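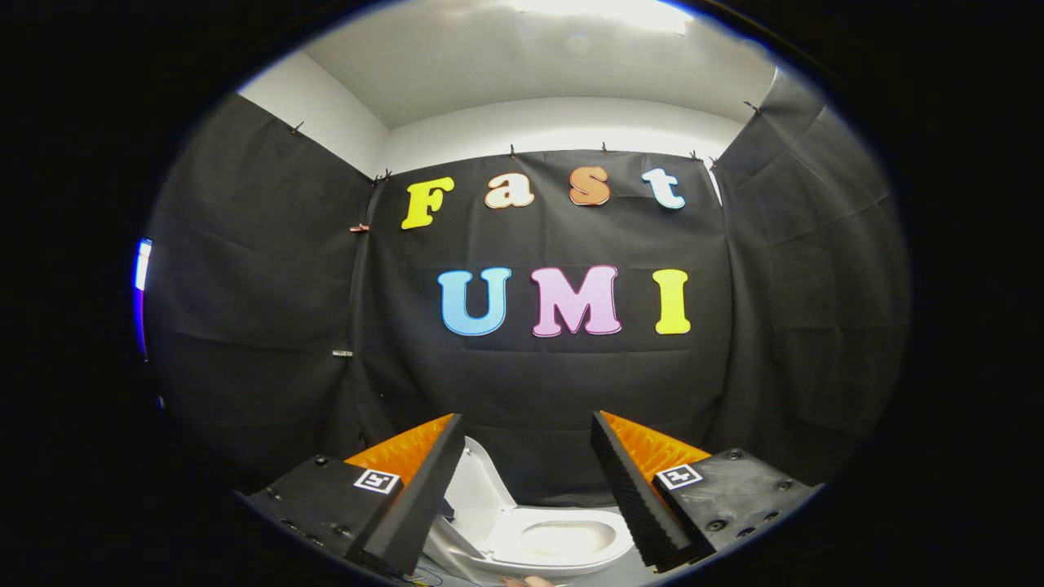
4.2 What changed for the people at the bench

Figure 3. A hand-held gripper with its two fingers open on either side of a small white toilet, in a booth hung with black cloth. The backdrop letters read "Fast" and "UMI".

When we first visited the Urken site in March, we expected to hear mostly about speed, and we did hear a little about it, but people were far more eager to talk about their hands, their shoulders and who they got to sit next to. Demonstrating with a hand-held gripper (Figure 3) is still handwork, after all! The staff on the Miranda line had spent years sorting and placing small items, and several told us, with some pride, that they were now being asked how a thing ought to be picked up.

The change was not equally welcome to everyone. Of the 66 people who answered our survey, those on the late shift missed the chatter of the old shared table, and we are grateful to them for saying so. Ikow has since put 2 people in each session, taking turns, and the late shift has asked to keep it that way. We come back to their comments on pay in Section 5.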